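8/9/19, Friday, bench notebook, back room

Glaze tests again today, and I am writing this up properly for once while the tea is still warm, so that whoever opens this book next can follow what I did and won't have to come and find me. The subject is still the pale celadon for the Plotow bowls, and the question is still why it crawls on the foot ring and nowhere else. I had hoped to be finished with this in July. Well, here we are!

Cream bins in a row.

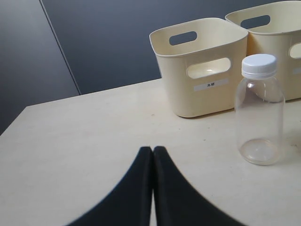
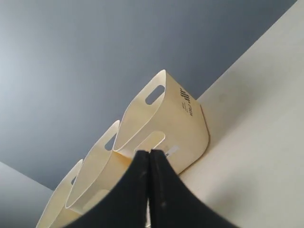
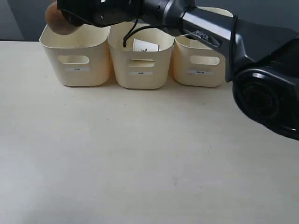
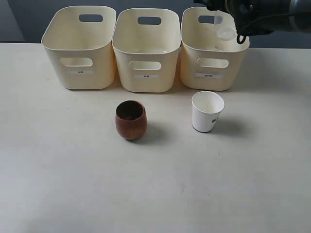
So, the glaze. I mixed a fresh 2000 gram batch from the Stotier feldspar, following the card taped inside the cupboard door, with the one change we talked over (a little less whiting, the rest left alone). It went through the coarse sieve once and the fine sieve twice, and I let it sit through lunch. After lunch it had settled harder than I like. There was a proper cake at the bottom of the bucket, the kind you have to go after with a stick, and I lost a good half hour to it. I know the old trick is a pinch of Epsom salts, and I did go looking, but the jar was empty. Whoever finished it, no hard feelings, but please put it on the shopping list.

While the mix was resting I looked back through the earlier pages, and I think we have been blaming the wrong thing. Every bad foot ring I can find a note for was on a pot that had been wiped with the big yellow sponge, and the good ones were mostly done with the small one, or not wiped at all. The big sponge holds so much water! My guess is that we are soaking the foot, the glaze goes on over damp bisque, and then it lifts as it dries. It could also be dust, I suppose, or wax where wax shouldn't be. I wouldn't swear to any of it yet, but it is cheap to test.

The test, then. I glazed 26 little tiles cut from the Lukáč stoneware, half wiped heavily and half only brushed off with the dry brush, all dipped for a slow count of three. Marks are in iron oxide on the back, W for wiped and D for dry. Please don't wash the backs, it comes off if you so much as breathe on it. I also did one bowl each way, the two with the slightly wonky rims that were never going to be sold anyhow, so if they come out lovely I will be both pleased and annoyed.

All of it is on the middle shelf of the small kiln, with the wiped tiles to the left of the post and the dry ones to the right. I know, I know, I should have mixed them up so that a cool side of the kiln doesn't make a fool of me. I only thought of it once everything was in and my back had started complaining. If the result is at all close I will do it over with the places swapped.

Kiln program is the same as last time, slow to begin with and a short hold at the top. The Cisbridge controller gave its odd double beep when I pressed start, then carried on as if nothing had happened. It read 91 on the display when I went past to fetch my coat, so it is climbing, and I have left the top bung out. It wants to go in before the end of the evening. I will come back after supper and see to that myself.

Other bits. The order from the potter's supply came to 3000 grams of ball clay, which should see us through the next few batches, and it is under the bench behind the plaster bats. The sieve with the green handle has a tear starting near the rim, so use the other one for anything that matters. And the lid of the white slip bucket still does not fit. I have put a plate on it.

To do when the kiln is cool:
Unload, tiles face up on the long board, and keep the W and D sets apart.
Look at the feet under the lamp before anyone picks them up.
Weigh a pint of the leftover glaze and write it on the bucket.
Buy Epsom salts.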